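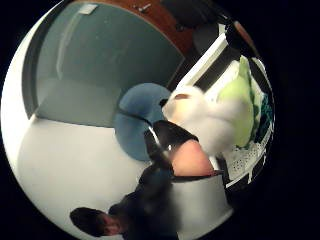 Figure 2.1 Blue cushion, white plush item, and light green and patterned teal fabrics.

Chapter 2
Sorting and Caring for Soft Household Goods

Words to know: pile, fill, colorfast, nap, ticking, care label, loft

Most homes hold more cloth than their owners think. Clothing is only part of it. Cushions, throws, bedspreads, curtains, stuffed toys, and seat pads all collect dust and body oils, and all of them have to be cleaned and put away at some point. In Chapter 1 you learned to identify common fibers by touch and by reading a label. Now you will use that knowledge to sort a mixed group of items and decide what each one needs.

The items in Figure 2.1 are the sort that end up together on a bed or a couch. A blue cushion with a thick edge, a fluffy white item, and creased green fabric may all need different handling. If they went into one washer load on one setting, at least one of them could come out worse than it went in. Sorting takes a few minutes and prevents most of that damage.

How this chapter is organized

The first section covers covers and fills. Many soft goods are really two things: an outer fabric and whatever is inside it. The fabric may be easy to wash while the fill is not. A polyester fill dries fairly quickly and keeps its loft if it is shaken out while damp. Solid foam should not go in a dryer with heat at all. Feathers can be washed, but they clump, and a large feather cushion takes much longer to dry than the cover would suggest.

The second section covers surfaces. A fabric with a pile or a nap has fibers that stand away from the base cloth. Plush, fleece, and velvet belong to this group. These surfaces trap lint from other fabrics, so they are washed with their own kind or turned inside out. They also mat down under heat. A flat woven fabric has the opposite problem. It sheds lint easily but holds a crease, and a crease left in place for months can turn into a faded line.

The third section covers color. You will test for colorfastness with a damp white cloth, as described on page 203. Patterned fabrics get extra attention here. A print may combine several dyes, and you need to test each color separately, including the small ones.

The last section covers folding and storage. Some students skip it on first reading. Please don't — the Prusley exercise at the end of the chapter depends on it.

A case to keep in mind

Benedito Medeiros runs the linen room at Crabtree, a guesthouse with a shared lounge and a children's corner. When he took the job in December, everything soft from the lounge was washed together once a month. Seat pads came back lumpy. The light-colored throws picked up gray lint, and two of the stuffed animals lost their shape.

He began by laying everything out on the floor and making a written list. Beside each item he noted the cover, the fill, and whether the cover came off. He bought no new equipment. He did change the order of the work: removable covers first, washable whole items next, and spot-cleaned items last, when there was time to do them by hand. He also stopped using the hottest setting and washed the lounge covers at 120 degrees Fahrenheit or below, according to the label.

His notes from the first round are reprinted in part:

"Pads with zippers: take cover off, close zipper again before washing. Foam stays out. Vacuum the foam.

White throws: own load. Not with towels.

Toys: check seams before anything else. Sew first, wash after.

Green ones: fold loosely. They hold every crease."

We will return to Crabtree in each section, and you will be asked to agree or disagree with some of his choices. His rule about towels, for instance, works well for that laundry room but may be stricter than a small household needs.

Before you read

Choose one place at home where soft goods gather, such as a couch or the end of a bed. Make a page with four columns and label them Item, Cover, Fill, and Label says. Enter every item you find. If a label is missing or too faded to read, write "none" and leave the rest of the row for later. Do not guess at the fill by squeezing. Foam and tightly packed polyester can feel much alike through a thick cover.

Allow 60 minutes for the page, including the time it takes to put things back. Keep it in your workbook. You will add a fifth column in Section 2.3.

Materials for this chapter

A white cotton cloth for color tests
A soft brush
A hand vacuum or a vacuum with an upholstery attachment
Needle and thread in a neutral color
Flat storage bags (the Skadola type, or any breathable cloth bag of a similar size)
Your fiber chart from Chapter 1

Section 2.1 Covers and Fills

Start with the seam. The seam tells you whether a cover was meant to come off. A zipper, a row of buttons, or an overlapping flap usually means that it was. A seam sewn shut all the way around means the item must be cleaned as a whole or cleaned on the surface only. Be careful with short zippers — some makers put them in just for filling the cushion at the factory, and the foam will not go back through the opening without tearing something.

Under some covers you will find a second one, made of a plain, tightly woven cloth called ticking. Ticking holds the fill in place. Leave it closed.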